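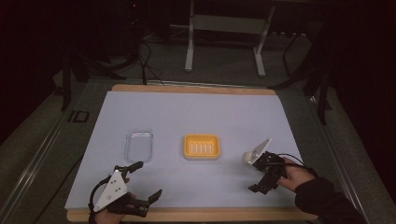
A clear plastic container and a yellow-orange soap dish on pale paper. Zadisen Housing Office, August 2020.

1/9 The Zadisen Housing Office has completed its review of shared laundry and washroom rules in the buildings it manages. The main changes are set out in this thread. The full text has been mailed to every household.

2/9 The review covers 1,215 apartments. Of these, 428 share a washroom or laundry room with at least one other household. Residents with private facilities are not affected, except by the new repair request procedure in post 7.

3/9 Booking. Laundry rooms will continue to be reserved by the sheet posted on the door. A reservation lapses if the room has not been claimed within 10 minutes of the start time. Reservations may not be passed to another household without a note on the sheet.

4/9 Quiet hours. Machines may not be started after 9 p.m. in the Economou building, where the laundry room shares a wall with two bedrooms. The Plurent building keeps its present hours. Several residents asked for a single rule across both addresses. The office considered this and decided against it — the layouts are too different.
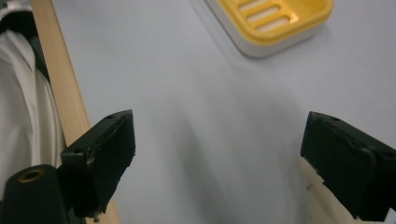 5/9 Personal items in shared washrooms were the subject of 84 written comments, more than any other topic. Most concerned shelf space. Each household will be assigned one section of shelf, marked with its apartment number, and items left elsewhere may be moved to the lost property cabinet. Bar soap may be kept on the shelf in a dish. A dish with drainage slots over a separate base, like the yellow and white one shown, is acceptable; bars may not be left directly on the sink or the window ledge. Glass containers are not permitted.

6/9 Cleaning. The weekly rotation among households ends. Cleaning will be carried out under contract, and the cost is included in the existing service charge until February. Any change to the charge after that date will be announced by letter.

7/9 Repairs. Requests must now be made in writing, using the form in the lobby or by e-mail. Please give the building, the floor and the fixture. Urgent leaks should still be reported by telephone at any hour. Messages left under the office door will no longer be logged as requests.

8/9 Residents who wish to object to a shelf assignment or a change in hours may write to Magdalini Alexiou, Tenant Services. Objections concerning access for residents with limited mobility will be handled first and should be marked "Access" on the envelope or in the subject line.

9/9 Correction to post 4: the Economou quiet hours apply to dryers as well as washing machines. A cycle already running at 9 p.m. may finish. The printed notice is correct on this point.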